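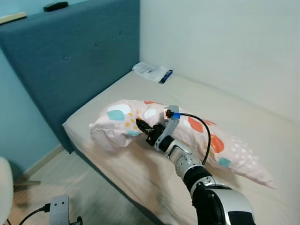 Guest rooms at Brestberg – bookings open

Quick one before the printer closes. Both guest rooms on the second floor can be booked again from Feb 1, 2021, residents first, families after. Same rules as before, mostly. Max 3 nights in a row, one booking per flat per month. Forms from Deolinda Bettencourt or in the tray by the post boxes. Old green forms no longer vaild, please bin them.

Price stays at 60 a night, bedding included. Towels not. Pay by transfer, flat number in the reference – last year 291 came in with no name at all and Joris Stevens is still trying to match it up. If it was yours, ring him.

Keys: collect before six, ground floor office. Late arrivals need the side door code, ask a day ahead. Not on the morning, please.

Heating. Yes, we know. Zernmont are coming to look at the radiators in the smaller room, date to follow. Extra blankets in the hall cupboard meanwhile.

Easter is already half full. May wide open. Parking as usual on Teixeira side only, permits from Sheldon Chan, and do display them becuase the wardens are back.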